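How to test whether a two-arm robot can clear a table

Many people ask me if a robot can do the washing-up yet. My short answer is no, but it can do parts of the job, and you can find out which parts with a simple test. Here I explain how I set it up. You need a pair of small arms on a bench, some crockery you don't mind losing, and one free afternoon.

1. Choose one chore and make it small

"Tidy the kitchen" is too big. Mine is "put the bowl on the tray". When this works, I add the mug, and only then the second bowl. Write the chore in one sentence before you switch anything on. If you need two sentences, it is still too big.

2. Choose objects of different kinds

Take things from a real cupboard. A mug has a handle, a bowl has a thin rim, and a tray lies flat and is hard to get under. Four objects are enough. With more than 5 the arms begin to disturb the neighbours, and you no longer know what you are testing.

3. Set the starting places

Put the objects in a row at the far side and leave the middle free. Turn the mug handle the same way in every trial of the first round. In the second round, turn it a little each time. My colleague Shuzhen Yu skipped the second round once, and her very good result fell apart when somebody moved the mug.

4. Look from the wrist as well

Check the wrist view before each round - a lot of it can be taken up by the gripper itself. A shiny surface can also give glare. If so, move the lamp before you change the software.

5. Run 20 trials and write down every one

I stop a trial after 40 seconds. I use three marks: done, done with help, failed. Don't repeat a failed trial "because it was unlucky". At home, bad luck counts too.

6. Read the result with care

In my April round, the bowl went well. The mug went well when the handle pointed to the side. The tray was poor: the fingers pushed it away more often than they lifted it. A person does this chore in a few seconds and talks on the phone meanwhile. So for me the machine is ready for sorting light things on a bench, but not for a family sink. Bohumila Brabec asked me how many trials I have done altogether. It is 779, and I would still carry my good plates myself.
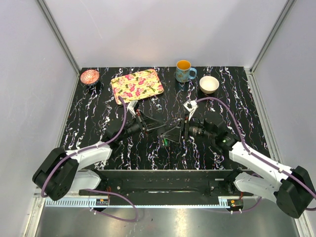
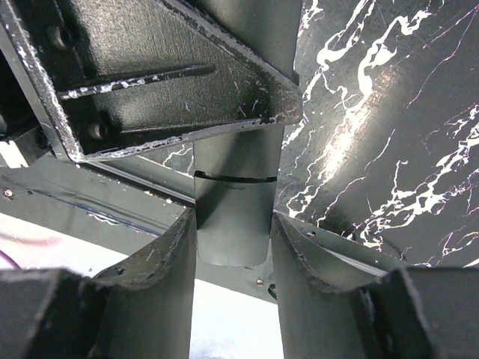

The marbled black worktop, first with the four objects set out, then from close to one gripper.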